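Kitchen Notes: Freezing Cooked Beans in Measured Portions

Several readers wrote after the April item on pressure cookers to ask what to do with the beans once they are cooked. A one-pound bag of dried pintos makes far more than a small household eats in a day or two, and cooked beans keep only three or four days in the refrigerator. Freezing solves the storage problem, but the results vary a good deal with how the beans are cooked, cooled and packed. The notes below cover pintos, black beans, navy beans and chickpeas. Lentils and split peas behave differently and are left for another issue.

Cooking for the freezer

Beans meant for the freezer should be cooked slightly firmer than beans meant for the table. Freezing and reheating both soften the interior, and a bean that is already creamy all the way through will tend to break when stirred into a soup. The target is a bean that can be crushed between two fingers with light pressure but still holds its shape when dropped from a spoon onto a plate. For soaked pintos simmered on the stove, that point usually comes ten minutes before they would be called done.

Salt the soaking water and the cooking water. A tablespoon of table salt in two quarts of soaking water gives skins that stretch instead of splitting. Drain and rinse before cooking, then add one teaspoon per pound of dried beans to the fresh water. Acid ingredients such as tomato, vinegar or lime juice should wait until the beans are reheated. They slow softening, and the flavor of lime in particular goes flat in the freezer.

Kidney beans are left out of the slow cooker method entirely. They contain a natural toxin that is destroyed by a full boil but may survive the lower heat of a slow cooker. Soak them for at least five hours, discard the soaking water, and boil hard in fresh water for ten minutes before doing anything else.

Cooling

Leave the beans in their liquid. A bean lifted out hot and left in a colander loses water through the skin, and the skin wrinkles and splits within minutes. The trouble is that a deep pot of beans and broth holds heat for hours, and it has to get down to refrigerator temperature quickly to be safe. Divide the pot into shallow pans, no more than two inches deep, and set the pans in a sink of cold water. Stir every few minutes. When they stop steaming, move them uncovered to the refrigerator until cold, then pack.

Packing

Two portion sizes cover nearly all uses. The first matches a standard can, which yields one and a half cups of drained beans. The second is a half-cup portion for salads, quesadillas and lunches. Weighing is faster than using a cup measure once the beans are cold, and it gives more even results, as beans bridge in a measuring cup and leave gaps.

Rigid containers are best for the can-size portion. Fill with beans to within an inch of the rim, then add cooking liquid until the beans are just covered, keeping at least half an inch of headspace. The liquid expands as it freezes, and a container filled to the top will lift its lid and let air in. Any bean that stands above the liquid will dry out and turn mealy in a month. Wide containers with straight sides release the frozen block more easily than jars with shoulders, and a shouldered glass jar may crack.
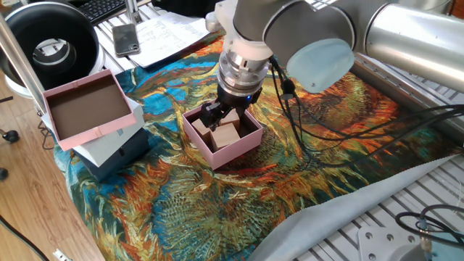 Hortensia Tamayo writes that she gave up on rigid containers two winters ago and freezes everything flat in quart bags, a can's worth to a bag, with a quarter cup of broth in each. The bags go on a sheet pan until solid and are then filed upright like records. She reports that a flat bag thaws in a bowl of cool water in the time it takes to chop an onion, while a pint block needs the whole afternoon. Her only complaint is with thin sandwich bags, which leaked at the seams every time.

Her method is sound, and for anyone with a small freezer it is probably the better one. Two points should be added. Use bags labeled for freezer use, which are thicker and hold less odor. Press the air out before sealing by laying the bag on the counter and smoothing from the bottom toward the opening, stopping when the liquid reaches the zipper. A film of bean broth in the zipper track will keep it from closing fully, so wipe the track dry first.

Half-cup portions can be frozen dry. Drain the cold beans well, spread them in one layer on a lined sheet pan, freeze until hard, and transfer to a bag. They stay separate and can be poured out as needed. The cost is a shorter storage life. Dry-frozen beans are at their best for two months and acceptable for three, while beans packed in liquid hold up for six. Chickpeas take to dry freezing better than the others. Navy beans do poorly, as the skins tend to come away.

Labels

Write the type of bean, the portion and the month on the container before it is filled. Ink does not take well on a cold, damp lid. Masking tape sticks if applied at room temperature and falls off if applied later. Black beans and small red beans in dark broth are very hard to tell apart once frozen – label both, even if only one kind is in the freezer at present.

Add the word "salted" where it applies. A cook who salts a chili by habit and then adds two containers of salted beans with their broth will have a pot that is difficult to correct.

Thawing and reheating

For soups and stews, thawing is not needed. Add the frozen block to the simmering pot, lower the heat, cover, and let it melt without stirring for the first ten minutes. Stirring a half-frozen block breaks the beans at its edges. For salads, thaw overnight in the refrigerator in the liquid, then drain and rinse briefly in cool water.

Refried beans are the most forgiving use. Broken beans make no difference, and the broth can go straight into the skillet. Warm two tablespoons of lard or oil over medium heat, add a can-size portion with its liquid, and mash when the beans are hot throughout. Cook until a spoon drawn across the pan leaves a track that closes slowly. They will thicken further off the heat, so stop a little early.

Thawed beans should be used within three days. Beans thawed in the refrigerator may be refrozen, but the texture suffers enough that soup or a blended dip is the only good use afterward.

Questions received

Dzifa Lamptey asks whether canned beans can be frozen once opened. They can, in their own liquid, with the same headspace. Canned beans are already soft and will come out softer, so plan on mashing or blending them. Do not freeze them in the can.

Octavio Ccori asks about the gel that forms on chickpea broth in the refrigerator. It is starch and protein from the beans and is a sign of a concentrated broth. It melts on heating. Drained off and frozen in an ice cube tray, it can be used to thicken soup or loosen hummus. Two cubes are usually enough for a batch.

Forough Tabrizi asks if a pinch of baking soda in the pot is a good idea for the freezer. In hard water it does shorten the cooking time, but it weakens the skins, and the damage shows after freezing. If the water is very hard, put the soda in the soak, rinse well, and cook in fresh water without it.

The next item covers cooked grains, with a table of freezing times for brown rice, barley and farro. Readers who freeze cooked bulgur with good results are asked to send in their ratio of water to grain.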